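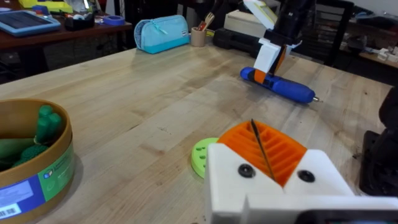 Bricolage > Établis et rangement > Entretien du bois

Plateau en érable : taches, marque foncée, et quoi faire avant l'huile ?

Question posée le 6 décembre 2024 par atelier_du_fond

Bonjour à tous,

Je vous demande de m'excuser pour les fautes, le français est ma troisième langue et le vocabulaire du bois est difficile pour moi.

J'ai un grand établi avec un plateau en lamelles d'érable clair. Je l'ai acheté d'occasion, le vendeur disait que c'est un modèle Wallner mais je n'ai pas trouvé de marque dessous. Il mesure 200 cm de long. Je l'utilise pour des petits travaux : visser, percer un peu, ajuster des pièces imprimées en plastique. Sur la photo du début on voit l'état général, avec des petites rayures et quelques taches. Ce n'est pas grave, c'est un établi.

Mon souci est une marque foncée qui se trouve près du bord de devant. Elle ressemble à une brûlure, mais je n'ai pas vu comment elle est arrivée. J'ai essayé le savon noir, puis du vinaigre dilué. Elle est restée la même, peut-être un peu plus pâle autour.
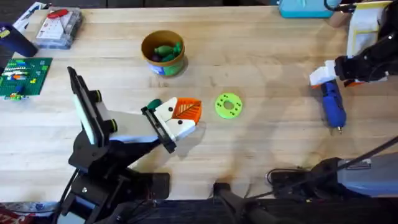

Le plateau avec la marque foncée, vers le bord avant.

Mes questions sont les suivantes :

Est-ce que je dois poncer tout le plateau, ou seulement l'endroit de la marque ? J'ai peur de faire un creux.

Après le ponçage, quelle huile ? J'ai déjà un bidon de Rillato incolore, ouvert depuis janvier. Est-ce qu'il est encore bon ?

Et une question de rangement, si c'est permis dans le même sujet. La boîte ronde avec l'étiquette verte et bleue reste toujours sur la table, et le fond de ce genre de boîte en carton n'aime pas l'huile fraîche. Je voudrais aussi une place pour l'outil bleu, que je pose n'importe où. Je pensais à un petit rail sous le bord, mais je ne sais pas si l'érable accepte bien les vis près du chant.

Merci d'avance pour votre patience.

Réponse 1 - acceptée par l'auteur de la question
par copeaux_et_cie

Bonjour,

Je ne peux pas dire avec une photo si c'est une brûlure ou une tache de fer (le métal humide laisse aussi du noir sur certains bois). Un essai simple : grattez un endroit minuscule avec le coin d'une lame. Si la couleur part avec le premier copeau, c'est superficiel.

Dans ce cas je ne poncerais pas tout. Prenez un racloir et travaillez dans le sens des lamelles, sur une zone bien plus large que la marque, par exemple trois ou quatre lamelles entières. Ensuite grain 120, puis 180, toujours avec une cale. Le creux arrive quand on insiste avec le doigt au même endroit - j'ai fait cette erreur sur ma première table et on la sent encore avec la main.

La zone poncée sera plus claire que le reste. Avec l'huile et quelques mois de lumière, la différence diminue.

Pour le bidon : versez un peu d'huile sur un carton. Si elle est liquide et sans peau, faites un essai sous le plateau et attendez deux jours. Si elle colle encore, achetez du neuf. Couches très fines, et essuyez bien le surplus. Les chiffons, vous les étalez dehors à plat pour sécher, jamais en boule dans la poubelle, ils peuvent prendre feu tout seuls.

Laissez la boîte ailleurs une semaine.

Pour les vis : avant-trou obligatoire dans l'érable, et pas à moins de 2 cm du chant.

Réponse 2
par lima31

J'ai un rail Cikano sous mon établi, ça tient bien. Par contre les crochets sont vendus à part.

Réponse 3
par vieux_rabot

Pourquoi vous voulez enlever la marque ? Un établi est fait pour être marqué. Moi je passe de la cire Taston une fois par an et je n'y pense plus. Attention, si vous mettez de la cire maintenant, il faudra la retirer avant de mettre de l'huile.

Commentaire de atelier_du_fond sur la réponse 1

Merci beaucoup. J'ai fait l'essai avec la lame, la couleur part au premier copeau, donc je vais acheter un racloir. L'huile avait une peau assez épaisse, je l'apporte à la déchetterie. Est-ce que le racloir neuf est déjà affûté, ou il faut faire le fil soi-même ?

Commentaire de copeaux_et_cie

Il faut le faire, presque toujours. Lime, pierre, puis un affiloir pour rabattre le fil. Cherchez « affûter un racloir » dans la rubrique outils à main, il y a un sujet complet.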